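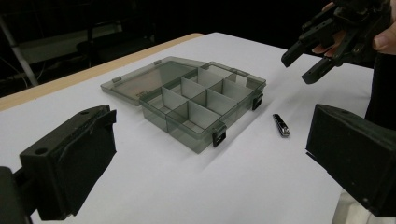 仕切りは細かいほどいいと思って、買ったその日に全部立ててしまったんですが、ボタンを入れたら指が入らなくて、結局ピンセットでつまんでいます、というお便りを前回の感想用紙にいただきました。読みながら、ああ、私も同じことをしたなあと、しばらく昔の自分の裁縫箱を思い出しておりました。せっかくですから、今回はそのお便りから話を始めさせてください。

カークム（Carkcombe）手しごと教室　暮らしの道具と整理
第5回配布資料　仕切り箱の使い方、小さなものの分け方

一、仕切りを決める前に

細かい仕切りのついた透明な箱を見ると、どうしても「さあ、何を入れよう」という気持ちになりますね。ふたを開けて机に置いただけで、もう半分片づいたような気がしてくるものです。でも、そこで少しだけ待っていただいて、先に中身のほうを机に広げてみましょう。お茶でも飲みながらで構いません。ボタン、ビーズ、スナップ、かぎホック、安全ピン、針、糸通し、それからなぜか必ず混じっている小銭と輪ゴム。引き出しの底にあったものを全部、布を敷いた上に出してください。布は無地の、できれば手芸用のフェルトか古いタオルがよろしいかと思います。つるつるした机にじかに出すと、丸いものから順に床へ旅立っていきますので。

出し終わったら、まず大きな山をつくります。このとき、色で分けたくなる方がとても多いのですが、最初は「どんなときに手に取るか」で分けてみてください。シャツのボタンが取れたときに要るもの、袋物の口を留めるときに要るもの、飾りとして楽しむもの。色分けは、その山の中でもう一度やれば十分間に合います。

二、区画の大きさと指の太さ

冒頭のお便りに戻ります。区画の大きさを考えるとき、ものの大きさばかり測ってしまいがちですが、もう一つ測っていただきたいのが、ご自分の指です。親指と人さし指でものをつまんだ形のまま、区画に入れてみてください。壁に当たらずに底まで届くなら、その区画は使えます。当たるようでしたら、そこには長いもの、つまり端が少し顔を出してくれるようなものを入れるか、仕切りを一枚抜ける箱であれば抜いて広くします。

写真の箱は、長い仕切りが一枚、縦に通っていて、そこへ短い仕切りが何枚も差さって小さなマス目になっています。同じような形の箱をお持ちの方は、縦の一枚をお部屋の廊下、短い仕切りをお部屋の壁だと思ってみてください。廊下をはさんで片側にはよく使うもの、もう片側にはときどき使うもの、というふうに大きく決めておくと、あとで壁の場所を変えたくなっても、全体の地図はそのまま頭に残ります。私はこの「廊下」の考え方を覚えてから、箱を開けて探す時間がずいぶん短くなりました。

なお、仕切りの動かせる箱と動かせない箱があります。動かせない箱に無理な力をかけますと割れてしまいますから、まず軽く上に引いてみて、びくともしなければそのままお使いください。動かせる箱でも、仕切りの下に髪の毛ほどのすき間ができることがあります。丸小ビーズのような細かなものはそこを通って隣へ引っ越してしまいますので、小袋に入れてから区画へ納めるのがおすすめです。

三、どのくらい入れるか

一つの区画に入れる量は、高さの七分目までにいたしましょう。ふたを閉めたときに、上に少し空きがあるくらいです。いっぱいまで入れると、開けたとたんに一粒、二粒とこぼれて、そのうち閉めるのも開けるのもおっくうになります。

量の感じをつかんでいただくために、私の失敗談を一つ。以前、ドロンドフ（Drondov）の糸屋さんでビーズの詰め合わせを買いまして、袋に「ほぼ1,000粒」と書いてあったのを、まあ一区画に入るだろうと軽く考えたのですね。入りませんでした。三つに分けても山盛りで、しかもそのまま箱を持って階段を上がったものですから、あとはご想像のとおりです。拾いながら、つい意地になって家中のビーズを数えてしまいまして、2,729粒ありました。この数字には何の意味もないのですが、今でも忘れられません。

その経験から申しますと、飾り用の小さなビーズは一区画に200粒までと決めておくと、私の箱ではちょうどよいようです。もちろん毎回数えるわけではなく、一度だけ数えて小さなスプーンに何杯かを覚えておきます。残りは元の袋に戻し、箱とは別に、引き出しの奥で休ませておけばよいのです。箱は倉庫というよりお店の棚ですから、並べる分だけ並べてあげてください。

四、ふたのこと、留め具のこと

留め具のついた箱は、閉めたつもりで片方だけ浮いている、ということが起こります。閉めるときは指で押さえて、かちりという手ごたえを一つずつ確かめてください。急いでいるときほど飛ばしてしまう手順ですので、私は声に出して「よし、よし」と言うことにしています。家族には笑われますが、あれ以来こぼしておりません。

開けるときにも少しコツがあります。ふたが後ろへ倒れる形の箱は、倒れる分だけの場所を机の上に先につくっておきます。湯のみや針山が後ろにありますと、ふたが途中でつかえて、箱の手前が持ち上がることがあります。箱ひとつ分の場所と、ふたひとつ分の場所。作業を始める前に、手のひらでその二つをなでて確かめるくらいの気持ちでちょうどよいと思います。

また、半透明の箱は中がぼんやり見えるのがありがたいところですが、灰色がかったものですと、紺と黒、生成りと薄い黄色は外から見分けにくくなります。色を選ぶときは必ずふたを開け、明るい窓のそばで見てください。白い紙を下に敷きますと、底を通して白が透けて、薄い色のものも探しやすくなります。

五、見出しをつける

区画の中身を書いた紙を、ふたの裏に貼る方がいらっしゃいます。これは良い方法なのですが、後ろへ倒して開けるふたですと、裏側の紙の上下が逆になることがありますから、一度仮に留めて、開いた状態で読めるかどうかをお確かめになってから貼ってください。私はメヴェロ（Mevero）のはがせるテープを使っています。入れ替えのたびに書き直しますので、きれいにはがれるものなら何でも結構です。

書き方は、なるべく普段の言葉で。「四つ穴・小・白」と書くより「シャツの白」と書いたほうが早く見つかる方もいらっしゃいますし、その逆の方もいらっしゃいます。以前、布小物のスワティ（Swati）講座と合同で教室を開いたときには、「おばあちゃんのコートのやつ」と書いた受講生の方がいて、休憩時間はその札の話でもちきりでした。持ち主に分かる言葉なら、それが正しい見出しです。

六、今日の手順

机に布を敷き、持ってきた小物を全部出します。
使う場面ごとに、大きな山をつくります。
それぞれの山で、一番大きいものと一番小さいものを選んで並べます。
つまんだ形の指を区画に入れて、底まで届くか見ます。
仕切りの位置を紙に描いてみて、それから箱に移します。
高さ七分目まで入れ、余りは袋に戻します。
留め具を一つずつ閉め、机の上で箱をそっと傾けてみます。
隣へ移ったものがあれば、そこだけ小袋にします。

途中で山が崩れても、どうぞあわてずに。午後三時ごろに一度お茶をいれますので、そこまでに五番目あたりまで進んでいれば十分です。終わらなかった分は、布の四隅を結んで包めばそのままお持ち帰りになれます。

七、よくいただくご質問から

針はどの区画に入れたらよいでしょう、というお尋ねがたびたびあります。針だけは区画にそのまま入れず、小さなフェルトに刺してからフェルトごと納めてください。探ろうとして指を入れたときが一番危ないのです。折れた針や曲がったピンは、箱に戻さず、別のふたつきの小瓶へ。

一つしかないボタンはどうしますか、というお声もありました。私は「ひとりぼっちの区画」を一つつくっています。洋服の替えボタンも、まずはそこに集まります。衣替えの七月に一度ここを見直して、もう手元にない服のものは飾り用の区画へ移します。くるみボタンの土台と一緒に眺めていると、ブローチにしたくなるものが不思議と見つかるんですよ！

区画が余ってしまって落ち着かない、という方へ。空いたところは空いたままで結構です。次に何か取れたとき、ひとまず置ける場所がそこにあると思っておいてください。

八、次回までに

ご自宅の引き出しを一つだけ選んで、中の小さなものを今日と同じように山に分けてみてください。台所の引き出しでも、文房具でも構いません。箱に入れるところまでは進まなくてよいので、どんな山ができたかを感想用紙の裏に書いてきていただけると、とてもうれしいです。次回は糸と紐を扱います。絡まった糸のある方は、ほどかずにそのままお持ちください。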